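Chapter 7
Chores and Machines: How Close Are We?

Every few years a company promises that the housework is nearly over. The demonstration is usually short, the room is usually tidy, and the price is usually left out. This chapter asks what such a machine can do when the person who built it has gone home.

Take folding. A child learns to fold a sheet of paper before learning to read, yet the task is a hard one for a machine. Paper bends where it is pushed. A crease that starts a little crooked gets worse with each fold after it, and a firm grip can spoil the work it is meant to hold. 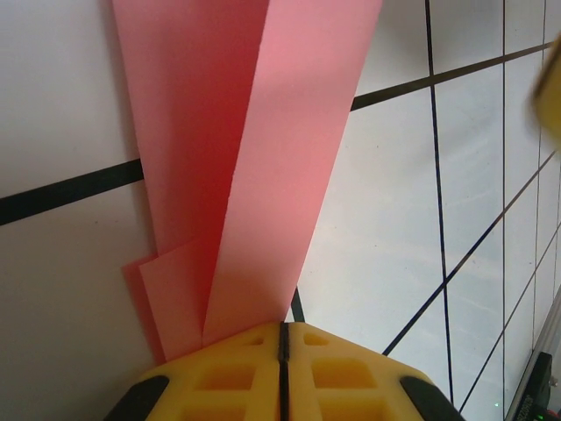 Towels and shirts bring the same trouble in a softer form. In a trial run by Hanneke Van Wijk, a folding machine from Irnetti was given 184 items from a family's laundry. It folded 52 of them well enough to put in a drawer. The sales material spoke of "everyday readiness." Van Wijk's own report called the machine slow and easily confused by sleeves.

Is that progress? Perhaps. Readers should still ask who chose the items, who reset the machine after a failure, and how long a person would have needed for the same pile. Section 7.1 takes up these questions for the home. Section 7.2 turns to the shop floor, where the parts are stiffer and the claims are just as large.

Terms to know: grip, crease, reset, success rate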